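Petov Gear Pair Kit for Small Robot Arms

Product page – last changed 2020-09-20

Petov is a set of large plastic spur gears on an aluminum rail, made for people who build a robot arm at home or in a shared workshop and want to give it a real assembly task. We developed it in our workshop in Siltley for our own arm, and after many requests we sell it now as a kit.

Why gears

Stacking cubes is a good first exercise, but an arm learns to do it quickly. A gear is more demanding. It must arrive flat, it must sit on its axle, and the teeth must find the teeth of the neighbor. If the angle is wrong by half a tooth, the gear stops on top and does not go down. For this reason we kept the teeth fine. A coarse version was tested in August and we found it too easy.

The gears are bright blue, so they stand out well against a teal table top. The hub is raised in the middle and gives you a second place to hold.

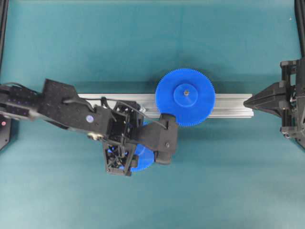 What is in the kit

Two spur gears, blue, with raised hub
One aluminum extrusion rail, length 380 mm
Axles and fastening bolts
Printed assembly guide, 38 pages
Files for the gripper fingers (download)

The arm, the camera and the table are not included.

Which arm is suitable

Any desktop arm with a parallel gripper should do, if it can carry 177 grams at full reach. The fingers in our files are open, with triangular cut-outs, which saves weight and lets the camera see more of the part. They print in one night on a usual home printer. Please use the Plarnum adapter plate if your wrist has a different hole pattern.

A camera on a bracket over the wrist is strongly recommended. Keep some free cable at each joint – a cable that is too short will pull on the connector when the wrist turns.

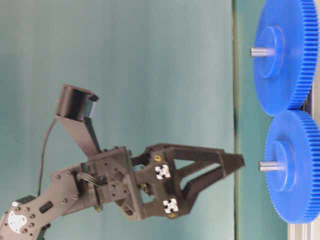
The gears in mesh, with the gripper fingers close to the lower one.

Mounting the rail

You can put the rail flat on the table or fix it in a clamp. Begin with the flat position. Tighten the axle bolts by hand first, turn the gears some rounds, and then tighten with the key. When the gears run heavy, the axles are too close; loosen one of them and move it a little.

Software

The kit works with Lumenta, our free control program. It contains more than 135 recorded runs, which you can play slowly to compare with your own arm.

Ordering

Item number 761. Spare gears are sold one by one. We ship from Siltley on Tuesdays, and returns are accepted if the bolts are complete.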